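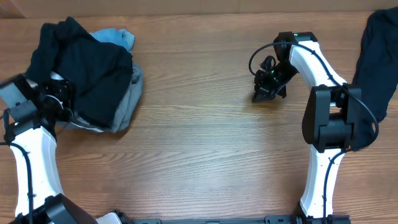

Lolthorpe workshop, notebook, two-arm cell, May
Entry by N. Montoya

Routine maintenance carried out on both arms at the 200-hour interval. Work began at 9:20 a.m. with the controller isolated and the key removed.

Cables. The external cable on each white link was inspected along its full length. On the right arm the outer jacket showed light wear where the cable passes the middle joint housing. The jacket is not broken through. The cable was moved slightly outward and secured again. The slack at the wrist was left as it was; shortening it in March caused the connector to pull at full rotation.

Grippers. All bracket screws were checked with the small torque driver. Three on the left gripper were below the setting and were removed, cleaned, and refitted with thread lock. Lint had collected behind the fingers of both grippers and was cleared with a soft brush. Compressed air is not to be used for this purpose.

Base rail. Bolts marked with paint pen. No movement found.

Homing was repeated after power was restored. The left arm returned to its reference on the first attempt. The right arm stopped with joint fault 455 and homed correctly after a restart. The same fault was entered by Delacroix last month, and the log has been sent to Menent with a request for advice.

The garment trial may resume at reduced speed. Colleagues are asked to record any further 455 fault with the time and the arm position. Replacement cable for the right arm is on order from Orngate. Next inspection at 300 hours.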